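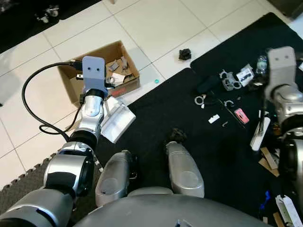
床に散らばった細かいものは、どこから片づければいいのでしょうか。

まず、ふたの開いた段ボール箱をひとつ、散らかっている場所のすぐそばに置いてください。分類はまだ考えなくてかまいません。手前にあるものから順に箱へ入れていき、床が見えてきたところで、箱の中身をゆっくり分けていきます。

私たちについて

はじめまして、片づけの教室「Tremus(トレムス)」です。ホームページまで足を運んでくださって、ありがとうございます。

Tremusは、床の上やマットの上、机の下などにいつのまにか集まってくる「こまごましたもの」の片づけを、ゆっくりお伝えしている小さな教室です。クローゼットの衣替えや本棚の整理を教えてくださるところはたくさんありますし、私たちもお問い合わせをいただけば、よその教室をご紹介することもあります。うちで扱うのはもっと細かくて、もっと名前のつけにくいもの、たとえばケーブルの束、何かの部品、空のボトル、切れ端の段ボール、どこから外れたのかわからない小さなクリップといったものたちです。

教室を始めたのは七年前の二月でした。もともとは工作教室で、子どもたちが作ったあとの床があまりにもすごいことになるので、最後の二十分を片づけの時間にあてていたのですが、お迎えにいらした保護者の方が「うちの居間もこれと同じです」とおっしゃって、しばらく一緒に床にしゃがんでいかれたのです。翌月にはその方がお友だちを連れていらして、そのうち工作よりも片づけの時間のほうが長い日が出てきて、気がつけば看板まで替えていました。今でも古いお客さまは「工作の先生のところ」と呼んでくださいます。

これまでに教室へ来てくださった方は、のべ1,049人になりました。おひとりで三年通ってくださっている方もいらっしゃいますし、引っ越しの前に一度だけ、という方もいらっしゃいます。どちらもうれしいお客さまです。

箱のこと

教室で使う箱は、昔から段ボール箱です。きれいな収納ケースのほうがやる気が出る、というお声もいただきますし、お気持ちはとてもよくわかるのですが(私たちも文具店や雑貨店に行くとつい長居してしまいます)、最初の一箱は段ボールをおすすめしています。汚れても惜しくありませんし、横に「台所のもの」「まだわからない」などとペンで書いてしまえます。終わったら畳めばおしまいです。

深すぎる箱はあまり使いません。底のほうが見えなくなると、そこに沈んだものは次の大掃除まで出てこないことが多いので、ふたを開けて上からのぞいたときに、中身がだいたい見渡せるくらいのものを選んでいます。スーパーでいただけるお菓子の箱などがちょうどよく、教室の棚にもいつも何枚か畳んで立ててあります。

床のほうも、半分だけマットを敷いておくと作業が楽になります。白っぽい床の上では黒い小物がよく見えますし、黒いマットの上では白い紙やケーブルがよく見えます。膝をつくのにも、つなぎ合わせ式のクッションマットが一枚あるとずいぶん違うもので、冬場はとくにありがたく感じます。教室のマットは端のでこぼこがだいぶくたびれてきましたが、まだまだ現役のつもりで使っています。

箱の中に、ちぎれた段ボールや紙くずのようなものがたまってくることもよくあります。これは最初に別の袋へ出してしまうと、残りがぐっと少なく見えて気持ちが軽くなります。プラスチックのケースやトレーのように少し大きなものは、箱の手前によけておいて、あとからまとめて行き先を決めていただければ結構です。
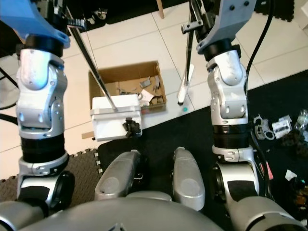 教室の一日

クラスは午前十時に始まって、お昼の少し前に終わります。定員は七人で、床で作業をするものですから、これより増やすとどうしても隣の方の箱に肘が当たってしまいます。

最初の十五分はお茶の時間です。前回からのご自宅の様子を話していただいたり、持ってきてくださった「正体のわからない部品」をみんなで眺めたりします。これがなかなか盛り上がるのです! 椅子の脚のキャップだったり、もう手放したはずの扇風機のつまみだったり、誰かが必ず「それ、うちにもある」とおっしゃって、そこから別の話になって、気がつくと二十分を過ぎていることもめずらしくありません。

そのあと床に移って、ひと箱分を入れていきます。入れる手順は、だいたい次のようにお伝えしています。

いちばん大きいものを先に拾います。
透明なボトルや容器は、見落としやすいので二番目に。
ケーブルはゆるく巻いて、箱の端に寄せます。
紙や包みは平らにして、立てて入れます。
ビーズや小さな止め具は、最後に小皿へ集めます。

この順番どおりでなくても、もちろん大丈夫です。小さいものから拾わないと落ち着かない、という方もいらっしゃいますし、そういう方には最初から小皿をお渡ししています。かがむのがおつらい方には柄の長いトングや棒をお貸ししていますので、どうぞ遠慮なくお申しつけください。家具の脚のまわりやキャスターの裏側などは、腰が丈夫な方でも長い道具のほうが届きやすかったりします。

箱に入れ終わったら、今度は中身を分けます。使う、直す、手放す、まだわからない、の四つです。「まだわからない」が山になってもこちらから急かすことはいたしません。ふたに月だけ書いて、そのままお持ち帰りいただきます。次にお越しになるときに持ってきてくださってもいいですし、ご自宅で続きをなさってもかまいません。

以前、教室の「まだわからない」箱を全部開けてみたことがありました。中身は110点あって、そのうち44点は、その場で行き先が決まりました。一年前にはあんなに悩んでいたものが、開けてみたらただの余ったネジだった、ということがいくつもあって、みんなで少し拍子抜けしてしまいました。残りはまた箱に戻して、今も棚のいちばん下に置いてあります。

大きさの違うものをひとつの箱に入れるときは、かさのあるものを片側に寄せておくと、もう片側に手を入れる場所ができます。 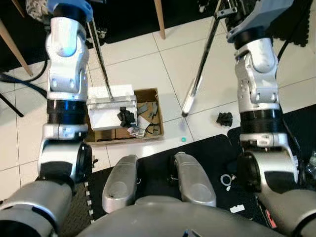 寄せる側は右でも左でもよくて、利き手の反対に大きいもの、と覚えていただくと迷わないかもしれません。布や小さな袋のようにくしゃっとしたものは、箱のふちに引っかかったままになりがちなので、いったん広げて、畳んでから入れ直します。床に残った同じようなものも、そのときに一緒に拾ってしまいましょう。

出張のご相談

教室まで来ていただくのが難しい方には、月に何度か、こちらからお宅や事務所へうかがっています。この出張の仕事は「Poltus(ポルトゥス)」という名前でご案内しています。段ボール箱とマットと小皿はこちらで用意いたしますので、お部屋は散らかったままでお待ちください。うかがう前にがんばって片づけてしまわれる方が本当に多くて、お気持ちはありがたいのですが、ふだんの床を見せていただくほうが、お話がずっと早く進みます。

会社や工房からのご依頼も増えてきました。作業場の床には、ご家庭とはまた違う種類の小物が集まります。仕事の途中のものと、もういらないものが同じ場所に並んでいることが多いので、その場合は必ず、ふだんそこで働いている方に立ち会っていただいています。

工具や機械の部品を私たちだけの判断で処分することはありません。わからないものは箱に入れて、紙を一枚添えてお返しします。

一緒に活動しているところ

隣の通りにある喫茶室「Ñahui(ニャウイ)」さんには、午後の相談会の場所をお借りしています。お茶を飲みながら、お部屋の写真を見せていただいたり、間取りを紙に描いていただいたりする会です。焼き菓子がとてもおいしいので、相談のない日にもぜひどうぞ。

まだ使える部品やケーブル、文具などは、「Flestatow(フレスタトウ)」という物々交換の棚に出しています。水曜日の午後に棚の入れ替えをしていて、どなたでも一点から持ち込めます。持ち帰りだけの方も歓迎です。電池が入っているものは、抜いてからお持ちください。

はじめての方へ

持ち物はとくにありません。床に座りやすい服装で、できれば膝の出ないものがおすすめです。片づけたいものがある方は、紙袋ひとつ分くらいをお持ちください。分けずに、床にあったそのままを袋に移してきてくださるのがいちばん助かります。何も持たずにいらして、教室の練習用の小物で試してみることもできます。

お子さま連れの方も多くいらっしゃいます。ただ、細かいビーズや止め具を扱いますので、小さなお子さまとご一緒の日は小皿を机の上に移して進めています。ご予約のときにひとこと添えていただければ、机のほうの席をとっておきます。

お電話は授業中につながりにくいことがあります。午後一時を過ぎますとたいてい誰かが出られますので、そのころにおかけ直しいただくか、お問い合わせフォームからお送りください。お返事に二、三日いただくこともありますが、必ずお返しいたします。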